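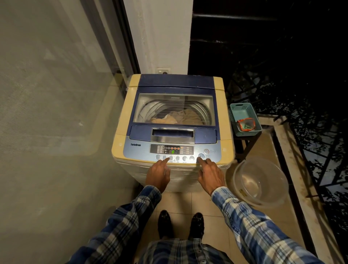
Clorkton見学会 よくある質問

Clorktonの見学会の案内係をしている者です。家事ロボットの「Dorkis」と、その練習用ソフトの「Dorine」を見ていただく会なのですが、毎回メールでいただく質問がだいたい似てきたので、思い切って一か所にまとめてみました。堅い説明は苦手なので、しゃべるような調子で書いています。3月の回のあとにだいぶ書き足しました。長いです、すみません。気になるところだけ拾って読んでください。

見学会について

どんな会ですか?

ひとことで言うと、洗濯の一連の作業をロボットがどこまでできるか、近くで見ていただく会です。洗濯機のふたを開ける、衣類を入れる、コースを選ぶ、スタートを押す。私たちが朝の寝ぼけた頭でもやっていることを、Dorkisは毎回けっこう真剣にやります。それと、人がやってみせる「お手本」の時間もあります。地味に見えるらしいのですが、私はこの時間がいちばん好きです。

ロボットはずっと動いていますか?

ずっとではないです。動いている時間と止まっている時間が半々くらいかな。関節の調整をしたり、つかみ損ねた靴下を係が拾いに行ったり、そういう時間もそのままお見せしています。派手なショーを期待して来られると、ちょっと肩すかしかもしれません。でも、止まったときに係の人がどこを見て、何から確認していくのかは面白いですよ。

何時からですか?

受付は午前11時に開きます。早く着いてしまった方は、1階の喫茶コーナー「Thampi」でお待ちください。ここのトーストは厚いです。私はいつもバターを追加します。

夜の回もあると聞いたのですが。

あります! 夜にまとめて洗濯をする家は多いですし、暗い時間のベランダは昼とは別の場所だと思ったほうがいいくらい、カメラにとっての条件が変わります。ガラスのふたに照明が映り込んだり、手すりの向こうが真っ暗になったり。昼の回で余裕だった動作が夜にもたつくのを見ると、ああ、ちゃんと難しいことをやっているんだなと思います。夜の回は冷えるので、羽織るものを一枚お持ちください。

会場はどこですか?

Clorktonの本館、413号室です。エレベーターを降りて右へ、突き当たりまで歩いてください。途中に似たような扉が並んでいて、私も入社した週に二度ほど会議中の部屋を開けました。ノックは大事です。

予約は必要ですか?

お願いします。部屋がそれほど広くないのと、ベランダ側に出られる人数に限りがあるためです。申し込みフォームから希望の回を選んで送っていただければ、折り返し私からメールが行きます。返事が遅いときは迷惑メールのフォルダも見てみてください。なぜかよく入ります。

デモの中身について

どうして洗濯なんですか? 料理のほうが見栄えがしそうですが。

よく言われます(社内でも言われます)。でも洗濯は、やわらかい物をつかむ動作と、小さなボタンを狙って押す動作が続けて出てくるので、練習の題材としてはかなりよくできているんです。布は置くたびに形が変わるし、ボタンのほうは少しずれただけで隣を押してしまいます。まったく違う種類の難しさがひとつの家事に同居しているわけで、開発の人たちはそこがたまらないらしいです。料理は、火の扱いの話が片づいてからですかね。

ボタンを押すだけなら、そんなに難しくないのでは?

私も最初はそう思っていました。ところが、洗濯機の操作パネルってよく見るとすごくないですか。似たような丸いボタンが並んで、細かい文字がびっしりあって、ランプがいくつも光っていて。人は「たしかこの辺」と指を伸ばして、目で確かめながら最後の少しを合わせています。Dorkisにはこの「最後の少し」がなかなか手ごわいんです。

それに、押せたかどうかの確認もあります。音が鳴ったのか、表示が変わったのか、ランプがついたのか。機種によって返事のしかたが違うので、一台で覚えたことが次の一台でそのまま使えるとは限りません。

「お手本」の時間には何をするんですか?

人が普段どおりに洗濯機を使うだけです。ほんとにそれだけ。頭の高さあたりの視点で手元を記録しておいて、あとでDorineに取り込みます。手をどこから伸ばすか、どちらの手を使うか、押す前に指がどこで一瞬ためらうか、そういうところまで見るそうです。

私も何度かやりましたが、見られていると思うと途端にぎこちなくなるんですよね。「いつもどおりで」と言われた瞬間、いつもどうやっていたか忘れます。あれ、私だけでしょうか。

見学者もお手本をやれますか?

やれます! むしろやってほしいです。左利きの方、手の小さい方、洗濯機をほとんど触ったことがない方、みんな動かし方が違って、その違いが練習の材料になります。参加は自由で、見ているだけの方も大歓迎です。記録を残したくない場合は、受付でそう言ってください。操作の体験だけして、保存はしないという形にできます。

どんな服で行けばいいですか?

普段着で十分です。無地でなくてもかまいません。チェックでもしまでも、家の中で実際に着ている服のほうがありがたいくらいです。袖口がひらひら広がる服は、ボタンに引っかかりやすいので腕まくりをお願いするかもしれません。大きめの指輪もできれば外しておいてください。

お手本はどれくらい集まっているんですか?

先日聞いたときは3577件でした。多いのか少ないのか私にはぴんとこなくて、開発の人に「もう十分じゃないですか」と言ったら、すごく悲しそうな顔をされました。まだまだだそうです。特に足りないのは失敗から立て直す場面で、コースを間違えて選び直すとか、入れ忘れた一枚に気づいてもう一度ふたを開けるとか、そういうものが欲しいとのこと。ですから体験中に間違えても、どうぞそのまま続けてください。

DorkisとDorineの違いがよくわかりません。

すみません、名前が似ていて。Dorkisがロボット本体で、腕があって、動くほうです。Dorineは記録を整理して練習させるためのソフトで、こちらは画面の中にしかいません。社内でも言い間違いが多く、「Dorineの腕が外れた」という連絡が回ってきて、しばらく全員で首をかしげたことがありました。

Dorkisが失敗するところも見られますか?

見られると思います。苦手なのは薄手の布と、かごの底に張りついた小物。ファスナー付きのポーチみたいな、中身で形が変わる物も苦手ですね。丸くて透明な容器もよく見失います。透けている物は人間の目にはどうということもないのに、カメラ越しだと急に輪郭があやしくなるそうです。うまくつかめたときは係の人が小さくガッツポーズをするので、そっと見守ってあげてください。

水は実際に使うんですか?

回によります。水を張るデモの回は申し込みページに書いてあります。書いていない回では、衣類の出し入れと操作パネルまわりの動作が中心です。水を使う回はタイル床が滑りやすくなるので、かかとのある靴は避けてください。

近くで見ても大丈夫ですか? 危なくないですか?

床に線が引いてあるので、Dorkisが動いている間はその外側からお願いします。線の外からでも手元は十分見えます。非常停止のボタンは係が必ず持っていますし、動かす前には声をかけます。停止しているときは腕のそばまで寄っていただけますが、触る前にひとこと聞いてくださいね。

最初の説明は長いですか?

だいたい11分です。前はもっと長かったんですが、後半になるとみなさんの視線が完全にロボットのほうに行ってしまうので、削りました。もっと詳しく聞きたい方は、デモのあとに質問の時間があります。そちらは時間いっぱいまでどうぞ。

当日のこまごましたこと

子どもを連れて行ってもいいですか?

もちろんです。保護者の方と一緒なら年齢の制限はありません。小さなお子さん用に踏み台を出していますが、ベランダ側では使えません。手すりのそばでは手をつないでいてください。お子さんの質問は遠慮がなくて、前に「この子、自分の服はないの?」と聞かれた開発の人が真面目に考え込んでいました。

写真を撮ってもいいですか?

デモの間の撮影は大丈夫です。フラッシュだけは切ってください。Dorkisのカメラに強い光が入ると、その回の動作がやり直しになってしまいます。ほかの見学者の方の顔が入った写真を公開するときは、ご本人に一声お願いします。Dorineの画面は撮影できません。

自分の洗濯物を持って行ってもいいですか?

この質問、冗談かと思ったら本当に持ってこられた方がいました。いいですよ。ただ、伸びたり引っかかったりする可能性はあるので、大事な服はやめておいてください。タオルや着古したTシャツあたりがおすすめです。下着類はご遠慮ください、係が目のやり場に困ります。

うちの洗濯機でも動きますか?

いまのところ、ご家庭にお届けする段階ではありません。なので「動きます」とは言えないのですが、お使いの機種の話はぜひ聞かせてください。縦型かドラム式か、ボタンが手前にあるか奥にあるか、置き場所はベランダか洗面所か。使いにくいと思っているところも教えてもらえるとうれしいです。狭いベランダで体を斜めにして使っている、という話は特に喜ばれました。どこに立って、どの向きから腕を出すかで、ロボットの動きはずいぶん変わるんです。

買えるのはいつですか? いくらくらいですか?

どちらも答えられません。隠しているわけではなくて、私も知りません。開発の人に聞いても話題を変えられます。

雨の日はどうなりますか?

室内のデモは雨でも行います。ベランダ側は、小雨なら屋根の下でやることもありますが、風が強い日は中止です。中止の場合は朝のうちにメールでお知らせします。夜の回だけは夕方の連絡になるので、出かける前に一度受信箱をのぞいてください。

車いすで参加できますか?

413号室までは段差なしで来られます。室内からベランダに出るところに引き戸のレールがあって、そこは渡し板を置いて対応しています。板を出しておきますので、申し込みのときに備考欄に書いておいてもらえると助かります。操作パネルをのぞき込む高さについても、手元を映すモニターがあるので遠慮なく言ってください。

駐車場はありますか?

建物の裏に2台分だけあります。早い者勝ちなので、あまりあてにしないでください。自転車はもう少し置けます。

遅れたら入れませんか?

入れます。扉の横のチャイムを押して、少し待っていてください。Dorkisが動いている最中だと、区切りがつくまで扉を開けられません。長くても数分です。すぐに出られなくても、忘れているわけではないです。

学校の授業やサークルで見学したいのですが。

団体の方は通常の回とは別に時間を取りますので、フォームではなくメールでご相談ください。学年や、普段どんなことを勉強しているかも書いてもらえると、説明の中身を調整できます。前に来てくれた中学生の班は、洗濯物のたたみ方を全員違うやり方で見せてくれて、開発の人が大喜びでメモを取っていました。たたむほうはまだデモに入っていません。いつか入れたいそうです。

見学のあと、質問を思いついたらどうすればいいですか?

予約のときの返信メールにそのまま返してください。帰りの電車で思いつくんですよね、こういうのって。技術的なことは開発の人に聞いてから返すので、少しお時間をください。同じ質問がたまってきたら、またこのページに足します。

次の回の日程は?

決まりしだい申し込みページに出します。夜の回は席が早く埋まるので、気になる方はお知らせメールに登録しておくと安心です。登録欄はこのページのいちばん下、「見学会のお知らせを受け取る」からどうぞ。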